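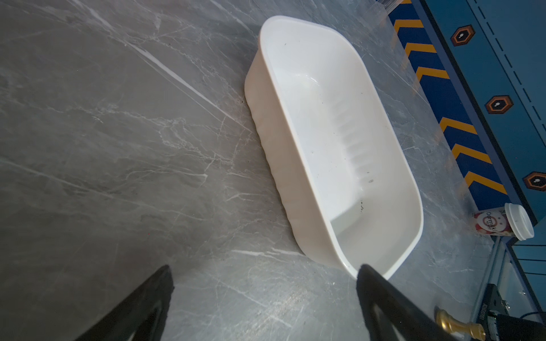
3.2 The surround

Marble has long been sold as a restful material. Our participants didn't find it so. The worktop used throughout the study has a grey marble pattern with white veins, and of the 478 written remarks we collected, 352 were about that surface in one way or another. We had chosen it as a neutral background. Jafri and Tapsell, who coded the remarks separately, ended up adding a category called "veins" on the second day, having run out of room under "other".

The complaint was nearly always the same. A vein is long, pale and slightly crooked, and so are a good many of the things people look for on a worktop: a thread, a scratch, a hair, the edge of a sheet of paper. Participants reported following a vein for its whole length before accepting that it was part of the pattern. One described this as "reading a map of somewhere with no towns". Dust drew less comment than we had expected, perhaps because it had so much company.

The walls are another matter. They are plain orange for part of the way and blue for the rest, and the blue part carries most of the decoration.
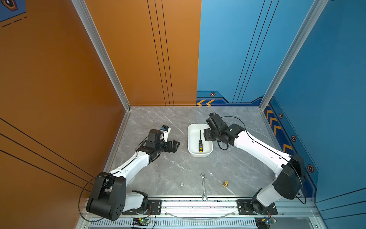 Figure 3. General view of the surround, with the orange and blue walls and the marble-patterned floor.

The chevrons deserve a paragraph of their own, if only for the amount of time they took up in interviews. They are yellow, they sit on the darker band low on the blue walls, and they mean nothing at all in our study. It proved very hard to persuade people of this. Several participants asked what the arrows were directing them to do, and two said they had followed them anyway – on the sensible grounds that somebody had gone to the trouble of printing them.

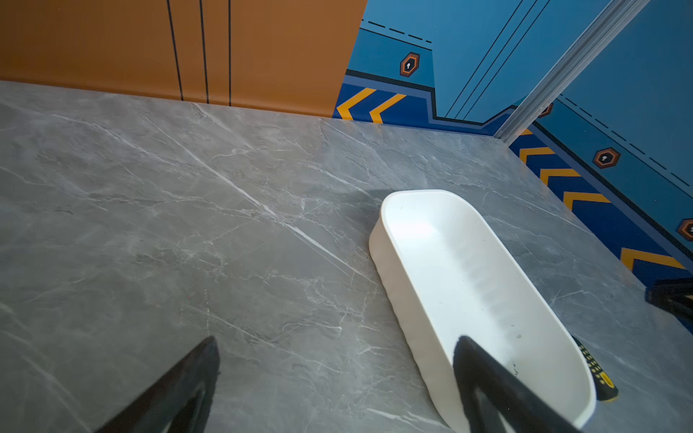
The keyhole badges fared rather better. People noticed them, assumed they belonged to some scheme to which they had not been admitted, and left them alone. Marwat has suggested that a keyhole is a polite sort of decoration, in that it implies the business is elsewhere. We record the view without being able to test it.

Orange, finally, was disliked less than any of us had predicted. When asked where their eyes went to rest, participants named the orange panels more often than the worktop, and the thin black lines did little to put them off. A few took the lines for joins between boards. We did not correct them, as the interview schedule made no provision for it.

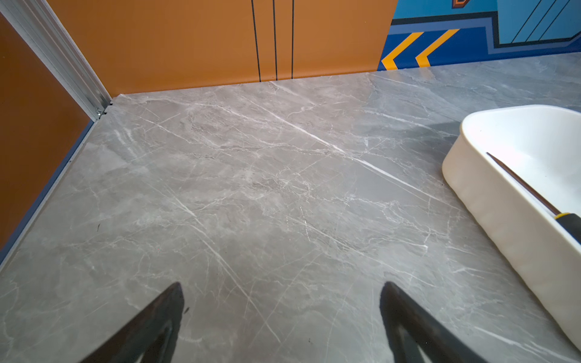
Figure 4. The orange back wall and the corner post, seen across the worktop.

Corners were mentioned seldom, and mostly as places where small things might be expected to end up. Abbasi's notes from the pilot say much the same of the skirting in an ordinary kitchen. For the comparison in Section 4 we therefore treat the corner as part of the worktop and leave the walls as a separate item, chevrons included.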